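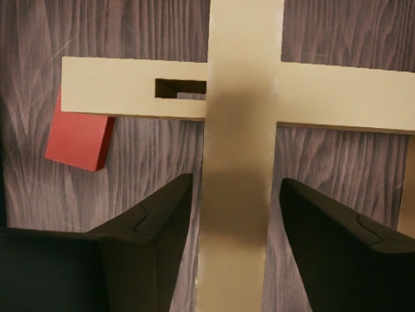 Duman bed slats, queen set, second review bc I promised one after the first month and then forgot. It's been since June. Sorry.

Short version: good. Buy them if your frame is decent. Don't if your frame is junk, they won't save it.

Background. Old slats were the thin bendy kind, came with the bed. Two snapped the same week, both under my side, no comment. Slept on a slope for a while. Looked at a new bed, looked at the prices, closed the laptop. Then Edvin Dahlgren (neighbor, fixes everybody's stuff) told me to just replace what's under the mattress and quit whining. Fair.

Ordered from Clenero. Three days to get here. Box had a corner punched in, slats fine. The instructions are one sheet folded to the size of a stamp and the print is tiny. You don't need them. Roll out, space evenly, screw down the end ones, done. Took me 76 minutes but that includes hauling the mattress into the hall alone and a phone call from my mother.

Good stuff:

- No squeak. None. Old bed sounded like a boat.
- Mattress sits flat now. My back noticed by the second night, the hip took longer.
- Edges are sanded properly. Old ones gave me splinters every time I changed teh sheets.
- Spacing straps are real webbing, stapled tight. Haven't shifted.

Not so good:

- Screws are garbage. Soft heads, stripped two right away. Use your own.
- Smell. Kind of a sawdust and glue thing, hung around for a week or so. Window open, fine after that.
- They run a hair long. I had to trim 3 of them with a hand saw. Measure your frame INSIDE the rails before ordering, not outside like I did.
- No center leg in the box. For a queen you want one. Clenero sells it seperately, which is cheap of them.

Customer service, ok I guess. Emailed about the screws, got a reply from a Yeison Llanos who was nice and sent a new bag. Same screws. Nice guy though.

Compared to the Sostska set: my sister has those. Heavier, cost more, and hers creak when it's humid. Softer feel if you like that. I don't.

Heavy people, I'm not small and there's been no sag I can find. Dog also sleeps up there. Big dog.

Would I buy again, yeah. Four stars, lost one for the screws and the center leg. Will update if one breaks. Guest bed is next but that one's an odd size so probably going to cut those down too, ugh.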